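TOOLS & KIT

Quick look: Citulel sim pack from Galtis

Short one this week, deadline was Friday and we were still fighting the installer at lunch. Anyway. Citulel is the new simulation pack from Galtis, sold as a way to try out arm tasks before you tie up the real thing. Scenes, arm models, a scripting layer, a results viewer. Runs on one decent desktop. No cloud account needed, thank goodness.

Price is $237 per seat, per year. Two seats minimum, so small shops take note. Updates included, phone support not.

What we liked:

– Setup after the install. Pick an arm, pick a table, drop in an object, go. First task running before the coffee was done.

– Resets. We left the tabletop task looping overnight and came back to 3,524 finished runs and no crashes. Our old setup fell over if you looked at it funny.

– The logs. Plain text, one line per run, opens in anything. More of this please.

– Small objects. The stock tabletop scene puts a little puzzle cube on a wood-grain table under a white arm, and the cube is small enough that a sloppy approach shows up right away. Good starter task. Move the cube somewhere else and rerun, takes seconds.

What we didnt:

– The installer. Asks for the license key twice, then forgets it. Restart, enter it again, fine after that.

– Manual is thin. The section on grip force is two paragraphs and a broken link. We ended up guessing at values till the fingers stopped pushing the cube across the table.

– Lighting controls. Very basic. If you are training anything on rendered views you will want more variety than the default soft overhead light, and right now that means editing scene files by hand.

– Export to Enache format is listed as "coming". No month given. Ask before you buy if you depend on it.

Who is it for? Teaching labs, small integrators, anyone who keeps queueing for the one arm in the building. Big teams with there own sim stack can skip it. Trial version has the full tabletop scene but no overnight looping, so you won't get much of a feel for the resets – ask the reseller for a temporary key, ours came the same afternoon.

Default tabletop scene, arm over the cube:
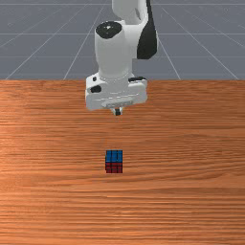

Also in the inbox: Kustimdale cable trays

Sample box arrived, not opened yet. Clip-on trays for bench arms, three widths by the look of the leaflet. Full write-up in the June issue if the clips hold.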